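Kabelwechsel an der zweiarmigen Zelle

Im August stand die Zelle länger still, als mir lieb war. Der rechte Arm verlor immer wieder die Verbindung zum Greifermodul, zuerst einmal am Tag, später alle paar Minuten. Im Protokoll stand dazu nur ein Timeout. Ich habe zwei Abende in der Software gesucht und nichts gefunden. Der Fehler lag im Kabel.

Die Zelle heißt bei uns Cadlow, nach dem Projekt, für das sie gebaut wurde. Zwei Arme auf einer gemeinsamen Profilschiene, ein weißer Tisch, drei Wände, Aluprofile in den Ecken. Mirko Lombardi hat sie aufgebaut, ich habe sie im Frühjahr von ihm übernommen, zusammen mit einem Ordner voller Schaltpläne, von denen die Hälfte noch stimmt.

Wie ich den Fehler eingegrenzt habe

Zuerst habe ich die Module links und rechts getauscht. Der Fehler blieb rechts. Dann habe ich den Arm von Hand durch seinen Bereich geführt und die Verbindung mitlaufen lassen. Bei gestrecktem Arm war alles in Ordnung, bei stark gedrehtem Handgelenk kam der Aussetzer. Das alte Kabel lag eng am Gelenk an und war mit einem Binder direkt hinter dem Stecker festgezogen. Beim Abnehmen ließ sich der Mantel an dieser Stelle schon weich knicken.

Was ich geändert habe

Beide Arme haben neue Kabel bekommen, auch der linke, der noch lief. Bestellt habe ich bei Bruvness, violetter Mantel, schleppkettentauglich. Die Farbe war mir egal, aber sie hat den Vorteil, dass man auf dem weißen Arm sofort sieht, wie das Kabel liegt.

Am Handgelenk lasse ich jetzt einen freien Bogen stehen. Rechts geht er hoch über den schwarzen Block, dann läuft das Kabel am langen weißen Armglied entlang und außen um das Ellbogengehäuse nach unten. Links hängt die Schlaufe unter dem Handgelenk. Die Binder sitzen nur noch an geraden Stücken, der erste frühestens 50 mm hinter dem Stecker. Ich ziehe sie von Hand zu und schneide die Enden bündig ab, sonst bleibt man beim Putzen mit dem Ärmel hängen.

Die Schrauben der beiden schwarzen Grundplatten habe ich bei der Gelegenheit auch nachgezogen. Rechts war eine locker. Mit dem Timeout hatte das nichts zu tun, aber die Platte trägt den ganzen Arm, und im Ordner stand kein Datum der letzten Kontrolle. Jetzt steht eins drin.

Für den Probelauf nehme ich die Aufgabe mit der Pillendose, weil die Greifer dabei tief herunter müssen und die Handgelenke viel arbeiten. Die Deckel der Fächer sind klein und verzeihen wenig.

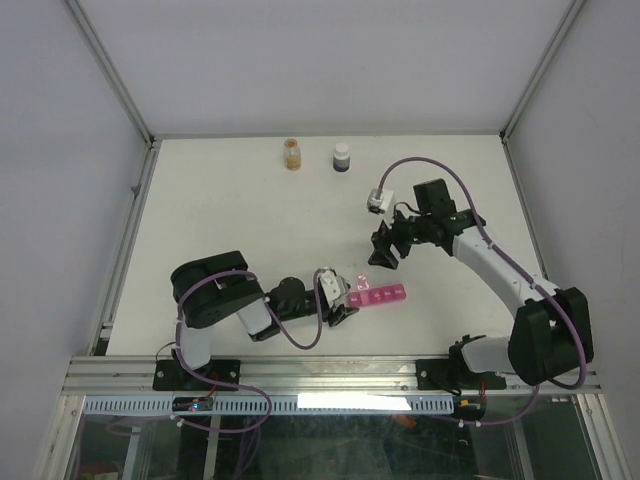 Probelauf und Wartungsplan

Der Probelauf ging über 35 Durchgänge. Kein Timeout. Bei 3 davon hat ein Greifer den Deckel nicht richtig gefasst, das kenne ich aber von früher und das liegt an den Fingern. Die sind an den Kanten rund geworden und kommen als Nächstes dran. Radwa Amrani hat mir einen Satz mit schmaleren Spitzen gezeichnet, den muss ich noch drucken lassen.

In den Wartungsplan habe ich aufgenommen:

Alle 9 Wochen Kabel am Handgelenk abtasten, vor allem direkt hinter dem Stecker.
Binder prüfen, verrutschte ersetzen und nicht nachziehen.
Grundplatten nachziehen, Reihenfolge über Kreuz.
Lüfter und Verdrahtungskanal absaugen, Strom vorher aus.
Nullstellung beider Arme kontrollieren und den Wert eintragen, auch wenn er stimmt.

Offen ist noch der dünne schwarze Draht am rechten Greifermodul. Er kringelt sich zwischen Modul und Handgelenk und ist für meinen Geschmack zu lang. Kürzen will ich ihn erst, wenn die neuen Finger montiert sind, dann muss das Modul sowieso herunter. Wer eine gute Klemme für so kurze Stücke kennt, kann mir gern schreiben. Die von Lirnero habe ich probiert, sie sind mir zu breit.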